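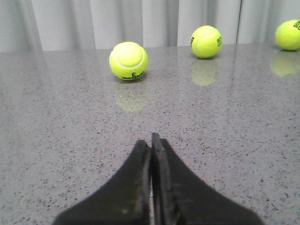 Three tennis balls on the worktop, Friday, April 3, 2026

I've been putting off the cupboard by the back door since September, and this week I finally emptied it. Most of what came out was tennis balls. They had got into the shoes, the picnic bag and the box where we keep the light bulbs.

I play at the courts in Burkport on weekday evenings, usually with Dinesh Hettiarachchi, who hits harder than I do and gets through balls faster. He opens a new tube when the old ones go soft. I take the old ones home, and that is how the cupboard filled up.

To sort them I used the kitchen worktop. It's speckled grey stone and hard enough to give a fair bounce. I dropped each ball from shoulder height and caught it on the way up. Anything that came back past my waist went in the keep bag. Anything lower went in a carrier bag for my sister's dog. The ones with splits went in the bin.

I did look at the numbers printed on them, thinking I could put sets back together. A 3 only tells you which ball is yours when the next court is using the same make, so I gave up on that and went by bounce alone.

The keep bag now hangs on a hook inside the cupboard door. The shoes are on the bottom shelf and the light bulbs have their box to themselves again. I still need to wipe the worktop down and find a lid for the picnic flask.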